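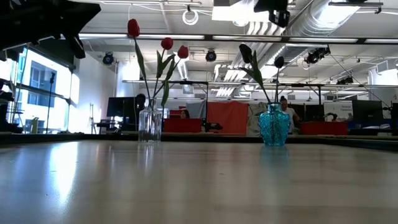
Trerby Folk and Step Dance Society
Minutes of the May meeting, upstairs room, 7.30 pm

Chair: Widad Atallah
Present: 37 members
Apologies were read out and accepted.

1. Minutes of the last meeting
Agreed, with one correction: the clog workshop was for beginners and improvers, and the improvers would like that recorded!

2. Spring ceilidh
Widad reported on what was by all accounts a cracking night. Tickets and the raffle brought in £877, and after the hall and the band were paid we kept £308, our best result since we moved to the bigger hall. The floor was full from the first set to the last waltz, and a good many people who had come only to listen were up by the second half. Warm thanks to the Varemon band, who played an extra half hour and taught us a bourrée that half the room is still humming. Agreed to ask them back for the autumn.

Two complaints about the sound at the back. The speakers will go further forward next time.

3. Summer display
We have been offered a slot at Arkus, 20 minutes on the main stage, and the meeting was delighted to say yes. Long and lively discussion of what to dance. Settled on the longsword, the new clog routine and one big circle dance to finish, with the audience invited in. The longsword team need one more dancer who can make every practice between now and then. See Widad.

Kit: white shirts, dark trousers or skirts, own shoes. Sashes will be handed out on the day and we do need them back.

4. Visit from the Csonka dancers
They will be with us for a weekend in the summer and will run a couples' class on the Saturday morning and a men's dance class after lunch, open to anyone who fancies the boot slapping. Beds still needed for 3 of the visitors. The evening will be a proper dance house, with live fiddle and no set programme, and several members who went to the last one said they danced until their knees gave out and would do it again tomorrow.

5. Practice nights
Start time stays at 7.30 pm. Step class to have the first half hour with the good end of the floor.

6. Any other business
A single black clog, left foot, size six, is in the cupboard.
Music sheets for the bourrée can be had from Widad.

Meeting closed at 9.10 pm, followed by dancing.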